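Badawi build log — September, after 9 pm, garage bench

Sim kitchen again before I let the real arms near the real fridge. Stadar boards are in, both answer on the bus, left one slow to wake. Reseated the connector, ok now. Zip tie it properly tomorrow.

Ported the door script from the Vadton branch. Right gripper goes for the handle, left stays open and out of the way. Pull speed way down for now, 18 percent. 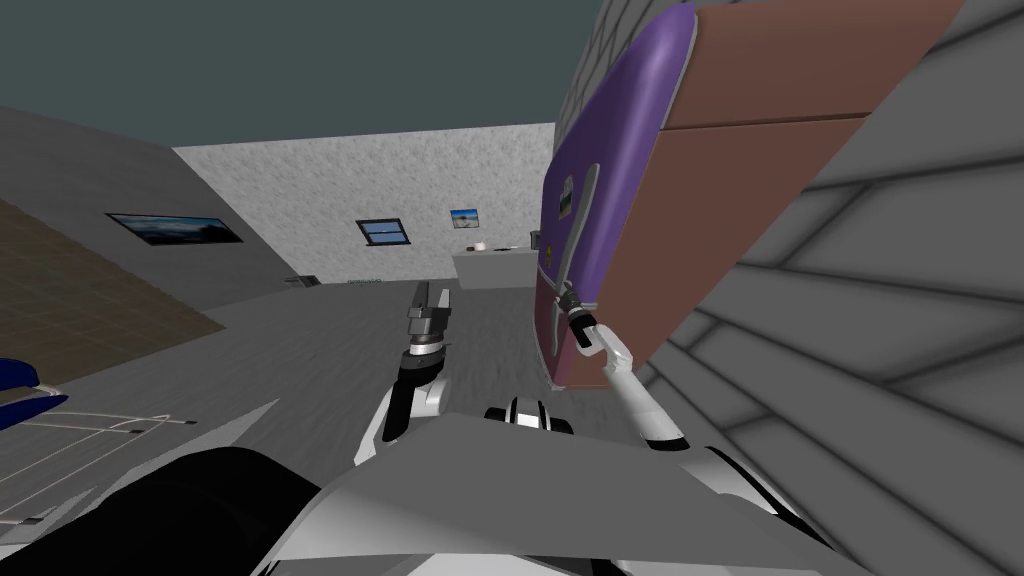
Arc radius still hard coded, fix that. Handle is curved so the grasp point matters more than I thought. Ran 200 tries overnight with the old point (too low), logs are on the shared drive under celska_door. Havent gone thru them all. Nearly 200 MB of text, need to turn the joint printouts off.

Wrist views next. Checked both mounts against the CAD, 2 degrees off on one, corrected in the config — not in the drawing yet!! Somebody please update the drawing before we print more brackets.

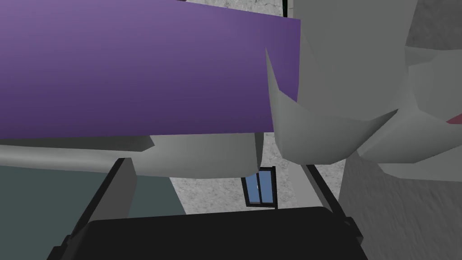 Wrist view, fingers apart, purple and gray up top, window behind.

To do: soft limits on the elbow, e-stop wiring for the bench, find the short hex key. Finger pads for the real grippers are still on the printer, second set warped at the corners. More brim.

Also want a floor clearance check in the script so it bails before the wrist gets too low. Just a height threshold to start.
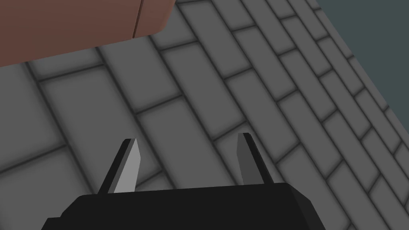
Celska wrote back that a plain height threshold will trip every time the arm reaches for a bottom drawer, and to use distance to the nearest surface instead. Fair. Will try it on the left arm first, then recieve the pads and bolt up.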